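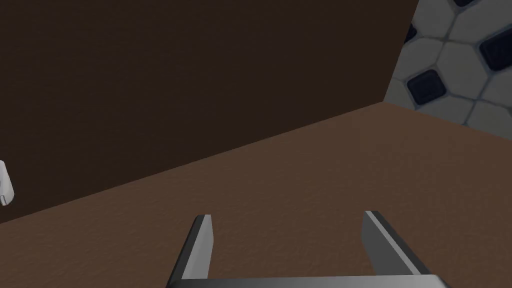 I finally had a free weekend to go back to the gripper comparison I started in November. Same simulated kitchen as before, same wrist camera, two finger shapes. The first is the plain flat paddle that came with the Flovon model. The second is a narrower one that Ilir Lazarević drew up for his Berkau arm and was kind enough to send me.

I ran the paddles first, 40 tries on one potato, with the start position shifted a little each time. The controller closes until the force reading goes past a limit and then lifts. I left the limit at 7 newtons for everything.
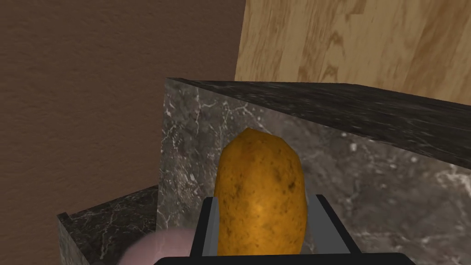
Flat paddles on the potato, in front of the marble block.

The paddles dropped it 17 times. Most of those were grabs too close to the top, where the potato tapers and the fingers have less to push against. When they closed lower down it usually stayed put. I tried a softer contact setting for a few runs and it made the lift slower - no real change in the drops, so I put it back.

Camera tilt gave me more trouble than the fingers. The wrist view changes a lot as the arm turns, and at steep angles the fingers and the housing take up a good part of what the detector gets to work with. Barbara Olszewski suggested masking out the gripper before the image goes to the detector. I have it half working. The mask is fine with the fingers open but slips when they move.
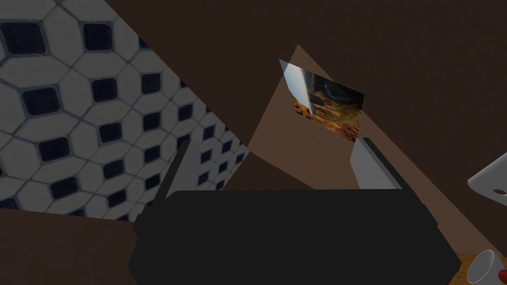
Still to do

Run Ilir's fingers through the same 40 starts. Fix the mask. Try the lower force limit again, and move the camera mount back by about 50 mm to see if the view clears up. I'll post the settings file once the names in it make sense to someone other than me.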